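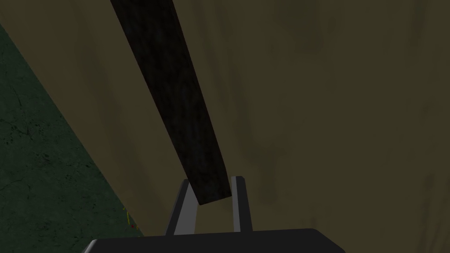 Vista simulada desde arriba: los dos dedos de la pinza y, más allá, un objeto oscuro y alargado.

Plindetura – curso de español para el trabajo
Informe de avance para Britta Baumgart, fundación Brandes
Periodo: hasta finales de agosto

Hola, Britta:

Te mando el informe un poco más largo que el anterior, que me quedó corto y con razón me lo dijiste. Voy por partes, aunque ya sabes que me enrollo.

Empezamos por los grupos. Tenemos 100 alumnos matriculados en Beltell, repartidos entre la mañana y la tarde, y la unidad que más nos ha ocupado ha sido la de ser y estar. Yo quería despacharla en 2 semanas (¡ilusa de mí!) y al final la hemos estirado hasta cuatro. La regla de «permanente o temporal» que traen casi todos los manuales nos ha dado más guerra que ayuda: en cuanto alguien pregunta por qué decimos «está muerto» o «la fiesta es en el segundo piso», se nos cae el invento. Así que la hemos quitado del material y ahora trabajamos con pares de frases: «es listo» y «está listo», «la sopa es buena» y «la sopa está buena», «son aburridos» y «están aburridos». Funciona mejor en los grupos de tarde, que ya traen más oído. En los de mañana todavía oigo mucho «soy cansada», sobre todo a primera hora, y no les quito la razón en lo de cansadas.

El cuaderno de ejercicios va por la ficha 14. Las fichas están escritas y probadas en clase, pero las últimas no tienen solucionario y me falta repasar las tildes de los interrogativos, que se nos colaron mal en una tirada entera. Eso fue culpa mía, mandé a imprimir la versión vieja. Los 500 euros de la partida de fotocopias están gastados, incluida la reimpresión; te adjunto la factura aparte.

Lo de las grabaciones va regular. En la plataforma de Prumora hemos subido los diálogos del médico, del banco y de la entrevista de trabajo, y los alumnos los escuchan en casa, me consta porque luego llegan imitando al del banco. Los de atención telefónica están sin grabar. El primer locutor hablaba tan despacio que parecía una broma – y lo que necesitan es justo lo contrario, gente que se coma las eses y diga «pa'lante» sin pedir permiso. Ya hemos quedado con otras dos voces, una canaria y otra de Zaragoza, para grabar un sábado por la mañana.

También quería contarte que hemos cambiado la prueba de nivel. Antes era todo escrito y colocaba fatal a quien habla con soltura pero escribe poco. Ahora hay una charla de diez minutos con cada persona, y luego una redacción cortita. Se nos va muchísimo tiempo, no te voy a engañar, pero hemos tenido que mover de grupo a muy poca gente.

Para el próximo periodo nos quedan el solucionario, los diálogos de teléfono y la unidad del subjuntivo, que me da respeto. La idea es entrar por «espero que» y «ojalá» y dejar las concesivas para más adelante. Si te parece bien, me gustaría pasar parte del dinero de viajes a horas de corrección, porque viajes no hemos hecho ninguno. Dime algo antes de que cierre la tabla de gastos y te la mando con el cambio ya metido.

Un abrazo y gracias por la paciencia,
La coordinadora de Plindetura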